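Subject: Re: [tuston-rooms] Foam tiles, lifting seam, and trays for cans
From: Salamatu Usman
To: tuston-rooms list

Tolera Zeleke wrote on Wednesday:

> We have been laying the Otdale interlocking tiles in the small room at
> Tuston and have three problems.
>
> 1. The seam between tiles lifts after a few days. A full can placed
> near it leans.
> 2. We have no agreed tray. People put cans straight on the foam and
> leave rings.
> 3. Our position marks are in masking tape, which tears the surface when
> it comes off. Binta suggested chalk, but that gets into the texture.
>
> Could anyone who uses the same tiles say what they do? I would also like
> to know whether it is worth changing to a single sheet. Our budget code
> closes at the end of March.
>
> Tolera

Tolera,

We use blue tiles of the jigsaw type. Ours came on order 1191 and I have no complaint about them beyond the usual ones. I will take your points in order, but first the surface itself, as several people have asked off list which finish we have.

The finish is a fine, regular texture. It gives enough grip that a can does not slide when nudged, and it is shallow enough to wipe with a flat cloth.
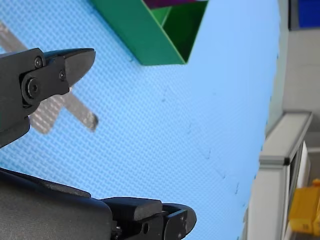
A deeper tread pattern is sold for gym use and I would avoid it. We tried one sheet in the other room and a standard drinks can rocked on it if the base rim landed across a ridge. The deeper pattern also holds crumbs.

1. Lifting seam

In our case this was caused by fitting the tiles on a cold morning and pushing the teeth together too tightly. When the room warmed up the joint had nowhere to go. The fix was to take the tiles apart, leave them flat in the room overnight, and refit them with light hand pressure only. Do not glue the joint. Do not tape over it either, as the tape edge becomes a worse step than the one you started with.

We leave the outer teeth on. Trimming them gives a neater border, but a trimmed tile cannot later be moved to the middle.

2. Trays

We settled on a shallow dark green tray with low raised rims, from Pusulov. It takes two drinks cans standing up. The rim matters more than the colour. A high wall means you cannot get hold of a can low down, and with no wall at all there is no stop if one is put down off centre. We keep the tray near the middle of the mat with the tape mark to the right of it.

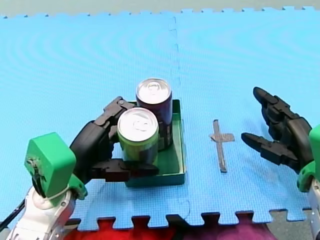
3. Position marks

Grey tape, in a thin cross with a short bar and a long stem. Masking tape was a failure here as well. Two rules have worked for us: replace the tape every 8 weeks whether it looks tired or not, and peel it back on itself slowly. If adhesive stays behind, a damp cloth with washing-up liquid, left on for a few minutes, will shift most of it. I have not tried solvent on this foam and would test a corner first.

4. Cans outside the tray

You did not ask about this, but it is the cause of your rings. Our rule is that a can may stand on the mat while something is being moved and goes back in the tray afterwards. Tanko Eze wipes the bases before anything is set out. Since he started doing that we have had no new marks.
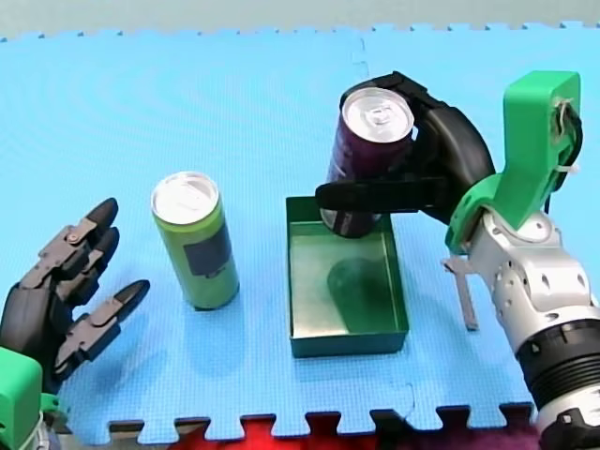 Green can and open tray on the blue mat.

On colour, a dark can in a dark green tray is harder to pick out than a pale one. Our purple cans have this problem and the lime-green ones much less so. If people in your room work in poor light, consider a lighter tray. Morenike Wike has a white one on trial and will report to the list.

As to a single sheet, I would say no. We priced one and the delivery charge was more than the tiles. It also arrives rolled, and the ends stay curled for longer than the supplier admits. With tiles you replace one piece when it is damaged.

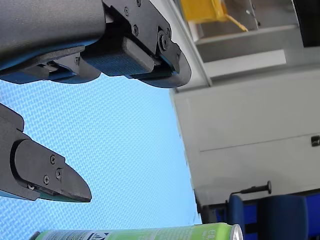
One further point on storage. Stack the tiles flat and textured side to textured side. Stored on edge they take a bow within a month, and a bowed tile will bring your seam problem back. We leave a 30 cm gap between the stack and the radiator.

I can bring a spare tile and the tray across on Wednesday if you want to try them before the code closes. Please confirm the size of your surface first.

Salamatu Usman

Recent messages on this list
Re: White tray on trial, first notes (Morenike Wike)
Chalk marks, a correction (Binta Onyeka)
Key for the small room at Tuston (Tolera Zeleke)
Otdale price list for March
Re: Re: Wiping down before setting out (Tanko Eze)
Shelf labels, 6 left over if anyone wants them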